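Workshop > Notebook > Bay notes

19 Oct 2025 – vanity bay, dressing and snags

In early, radiator off again. Libor had the Raleo drawings out, so went straight to the bathroom wall before doing any email. Aim for the day: get the bay to where somebody could walk in, wash hands, brush teeth and not feel they were in a showroom. Then list what still bugs us.

Wall first. Panels are the 244 cm ones, full height, no trimming at the top this time. Seam left of the vanity came out better than I feared. Thin, dark, straight. I wanted to fill it, Soledad wants it left as a line. Left it. If we ever do this color again I'd ask Kopecký for a sheet from the same batch, the pale gray goes a bit lilac under our lights and the spare offcut doesn't match.

Cabinet hung yesterday, checked again this morning with the long level. Still 5 mm to play with on the right hand bracket, didn't touch it. Backing board behind is 19 mm, screws bite fine. I leaned on the front edge with both arms and nothing creaked. Doors: left one needed a quarter turn on the top hinge so the gap between the two runs parallell. Dark gray shows every fingerprint. Wipe last thing, always.

Then the small stuff. 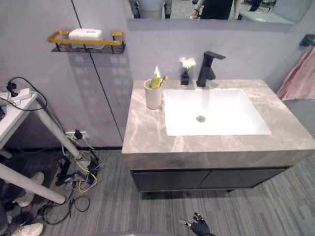 Vanity bay, dressed. Black faucet, flowers to the left of it, toothbrush cup on the left of the counter.

Notes on the dressing, for whoever sets it up next:

– Cup stays on the left. Tried it on the right by the towel and it looked fine but your elbow goes into it when you reach for the faucet. Toothpaste and brush both in the cup, standing up. Yellow brush is good, you find it right away against all that gray.
– Black bud vase behind, next to the faucet. White fluffy flowers, keep it small. The tall vase blocked the mirror and went back to the Skekel crate.
– Pink towel on the black hook. Soledad picked pink, I said gray, she was right. Only warm thing on that side of the room.
– White box on the little metal shelf with the basket. Don't stack anything on top of it, I don't trust the shelf fixings until Ive had them out and looked at the plugs.
– Gold rail plus black hook plus black faucet plus chrome drain. Too many finishes? Libor says normal people's bathrooms have more than that. OK. But the chrome drain does bother me, bright dot in a white basin with a matte black faucet over it. Ask Bokix if they do the drain in black and what it costs.

Basin: the rim joint under the stone is clean all the way round as far as I can feel with a finger. Silicone is the slow one, up to 60 hours before we put water near it per Libor, so no water til then. Put tape on the handle tonight!!

Counter – the marble pattern is nice, light veins going through the gray, hides dust really well, which is a mixed blessing. Found a ring from somebody's coffee cup only when I got my head down to it sideways.

Mirror: wide, over the counter, shows you everything behind you, including whoever is standing there in dark clothes. Whatever is parked opposite needs to be tidy too. Add to the closing up list.

Left side is the weak spot. White table with the power strip on it, plug and cable going off the edge, and then the nest on the floor underneath – yellow, black, gray, adapters, the lot. Looks terrible beside a floating cabinet where the whole point is clear floor. Options:
 a) cable tray screwed under the table top
 b) box with a lid on the floor, hole in the back
 c) move the table (to where?)
Going for b for now, a in November when the order comes in. Keep the wall outlet reachable whatever we do. Label both ends of every cable before pulling anything, last time took me half a day to put back.

Floor. Light gray striped carpet, I know, carpet and a bathroom. It stays, not our budget. Run the vacuum with the stripes, across them it leaves marks that read as dirt. Went over it after lunch and got a surprising amount of panel dust up.

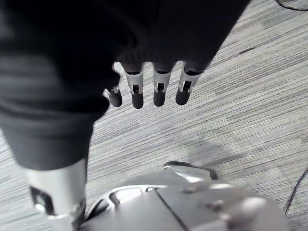

Still open

– black drain, price (Bokix)
– shelf fixings out and check
– lidded box for the adapters, measure first
– soap!! There is no soap on the counter. Bar or pump? I say bar on a dish, Libor says pump
– second towel for swapping, same pink if we can get it
– tape on faucet handle – done 5:40
– send Raleo the seam detail so they can draw it how we built it
– hinge again in a week, they settle

Left the lights on low, doors wiped. Soledad has the key.

Filed under: Bay notes, Bathroom, Snag lists

Comments (4)

Libor Beneš
Pump. A bar goes to mush and then it's on the stone. Also the 60 is for full cure, skin is much faster, but yes leave it.

Soledad Tapia
Please don't fill the seam while I'm out. Found a pink towel, slightly more salmon, will bring it in and we can hold them together.

Libor Beneš
Measured under the table for the box. Depth is fine, height is tight at the legs because they slant. Go shallow and long.

Soledad Tapia
Kopecký can do the same batch if we order by mid November. Do we want one sheet or two?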